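The Toys That Stay

When the Grovine toy library opened its doors in August, it had 100 items on its shelves and a single rule: everything goes home for 20 days and then comes back. The puzzles went first. The battery-powered fire trucks went next, and several of them came back silent.

What families kept asking to renew were the plain things. Of the 22 renewals in the first month, seven were for blocks. Parents in Anside and Darko, the two towns that share the library, gave much the same account. A child builds a wall, knocks it down, and asks for dinner. The next day the wall is a garage.

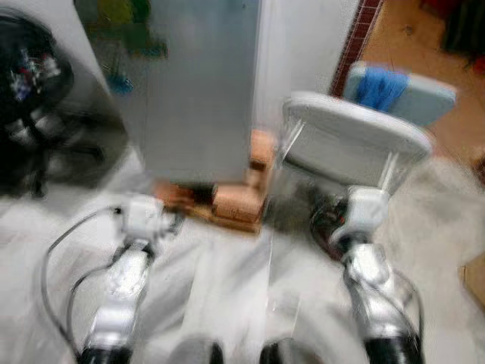

Light brown wooden blocks, stacked, and a round white tray.

Blocks are also easy to lend. They have no charger and no instruction sheet, and a set with one piece missing is still a set. The library wipes them down, checks for splinters, and puts them back out the same afternoon.

The weak point is storage. A full set is heavy, and the cloth bags the library started with tore at the handles. It has since moved to lidded crates – ugly, but they stack.

A second branch is planned for Nonska, in the old shoe store across from the post office. It will start with blocks, train track and dress-up clothes. The fire trucks are staying in Grovine.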